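1/ I promised a few of you I'd write up how we finally got email authentication sorted out at Karitgate, after the spring we had with fake invoices. Get a coffee, I tend to go on a bit.

2/ Quick background for anyone new (hello, and welcome!). We sell small parts to other small businesses, 254 active customers at last look, and nearly all of our billing goes out by email. So when somebody starts sending invoices that look like ours, with our name on them and a different bank account at the bottom, it's a very bad week.

3/ The first one was forwarded to us on a Thursday by a customer who thought the wording was a little stiff for us. Bless her. We aren't stiff people. She called the office number she already had on file and asked, and that phone call saved her a good chunk of money.

4/ What had happened was pretty ordinary, I'm sorry to say. Our domain had no DMARC policy at all. We had an SPF record that someone had set up years ago and never touched again, and it still listed a newsletter service we'd quit. Anyone could put our address in the From line and plenty of mail servers would shrug and deliver it.

5/ I called Wálter Flores, who looks after mail and DNS for us and has the patience of a saint. He said the fix was well understood and kind of dull, and that the dull part was finding out who was sending mail as us. I said surely that was just us. He laughed for quite a while.
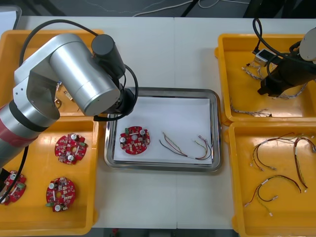 6/ Step one: make the list. Every system that sends mail with your domain on it. Ours had the office mailboxes (fine), the billing software from Garrido (fine, though it was signing with its own domain and we had to change that), the shipping notices, the help desk, and a scanner in the hallway that emails PDFs to people. I had completely forgotten the scanner.

7/ Step two: publish a DMARC record with the policy set to none and an address for reports. That doesn't block a thing, it only asks the big mail providers to tell you what they're seeing. It's one line of text in your DNS. Took Wálter less time than it took me to find the login, which I'd rather not discuss.

8/ Step three: wait, and read. The reports come as XML files and they are no fun at all, so we pay for a reader called Hivitz that turns them into tables. You can do without one if you're handy. I'm not, and I have a business to run.

9/ First full week of reports showed 722 messages failing both checks. I just about fell off my chair. A good share turned out to be ours, mostly shipping notices with no DKIM signature on them. The rest came from servers none of us had ever heard of, and those were the ones we were after.

10/ Step four: fix your own mail before you get strict with anybody else's. We turned on DKIM signing for the billing and shipping systems, took the dead newsletter service out of SPF, and moved the scanner onto a proper mailbox of its own. Please do go slowly here. If you jump straight to reject you can end up bouncing your own invoices, and then the phone really rings.

11/ Step five: tighten up. We went to quarantine in April and watched it for a few weeks, then went to reject. By then the failures from our own systems were down to 2 in a week, both from a forwarding address at a customer's end, and we worked that out with them over the phone.

12/ Now the part I want to be very plain about. DMARC stops people using your exact domain. It does nothing about a lookalike, the kind with an extra letter or a different ending. We found one of those in the summer and had to report it to the registrar, and that was a whole other adventure. I'll do a separate thread on it if anybody wants one.

13/ So we changed how we handle bank details too. We never send new account numbers by email, full stop. It's printed on every invoice, and if ours ever do change, you get a call from a person you know, and you're welcome to hang up and call us back. Zornau, our packaging supplier, does the same with us now, and I love them for it.

14/ Several of you asked what it cost. Hivitz is $46 a month on the plan we're on, and then there was Wálter's time, and he spread the work over a couple of months so it never felt like a big bill. The DNS records themselves are free.

15/ If you only do one thing this week, look up whether your domain has a DMARC record. There are free lookup pages all over. If it comes back empty, send that result to whoever handles your mail and ask them nicely to start with step two.

16/ Replies are open, and Wálter says he'll peek in this evening for the technical questions, so please be kind to him. I'll take the ones about awkward phone calls with customers, I've had a lot of practice!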